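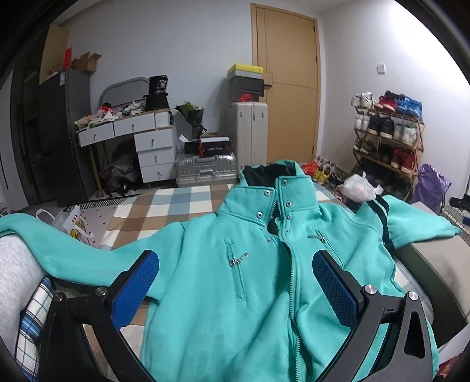
Turquoise fleece hoodie with zip chest pockets, laid out on a bed.

Unit 4: Writing the First Report of a Violent Incident
News Writing, course handout

Read this before the October workshop and bring a printed copy. The practice case is set in the town of Vurnstead, and all the source material is in the course packet.

The task

You are on the evening desk. A call comes in about a stabbing in the parking lot of the Lusard shopping plaza. You have 30 minutes to file a first version, and the limit is 300 words. Most of you won't need that many. A first report with four confirmed facts in it can run at 120 words and be complete.

What goes in the lead

The lead says what happened, where, and when. It gives the condition of anyone hurt, if that is confirmed. It names the source of the information in general terms: police said, according to a witness, a hospital spokesperson said.

Weak: Terror struck Vurnstead shoppers when a crazed attacker went on a rampage.
Better: A man was stabbed in the parking lot of the Lusard plaza in Vurnstead early this evening, police said.

The weak version has no source, guesses at a state of mind, and doesn't say whether one person was hurt or ten. "Rampage" also implies several victims. The packet has one.

Attribution

Every claim that you did not see for yourself needs a source. This includes the things that seem obvious. If the dispatcher says the call came in at 6:50 p.m., write that police received a call at 6:50 p.m. Don't write that the stabbing happened at 6:50 p.m. The two times may be several minutes apart, and the gap can matter later in court.

Use "said." Avoid "claimed," which suggests you doubt the speaker, and "revealed," which suggests you believe them.
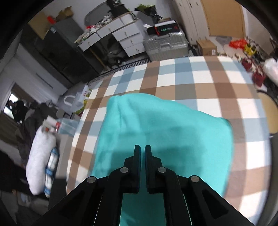

When two sources disagree, report both and say who said what. In the practice case, the clerk at Zondumon Hardware tells you there were 3 people arguing before the attack. The police statement mentions only the victim and one other man. You can't settle this from the desk. Write it as a difference between accounts, or leave the number out of the first version and keep calling.

Suspects and victims

A person who has been detained has not necessarily been arrested. A person who has been arrested has not necessarily been charged. Check which word the police used and use the same one. Until there is a conviction, don't call anyone "the attacker" or "the killer" by name.

"Suspect" means a particular person the police believe may have done it. If the police have no one in mind, there is no suspect yet. Write "the person who stabbed him" or "the assailant."

Hold the victim's name until the authorities release it or the family agrees to it. Course policy is the same for names found on social media – they stay out of the first version, even when other outlets have used them.

Descriptions

Publish a physical description only when it is detailed enough to help a reader recognize someone. Height, clothing and direction of travel together may be useful. "A man in dark clothes" is no use to anyone.

Updates and corrections

Put the time on each new version. If an earlier version had an error, say so at the bottom in one plain sentence. Don't repeat the error at length.

For the workshop

Read the Kawaguchi Street transcript in the packet and underline every statement that would need attribution. Then write a lead of up to 30 words. Bring both to class. We will edit the leads in pairs for the first half and file the full version in the second half.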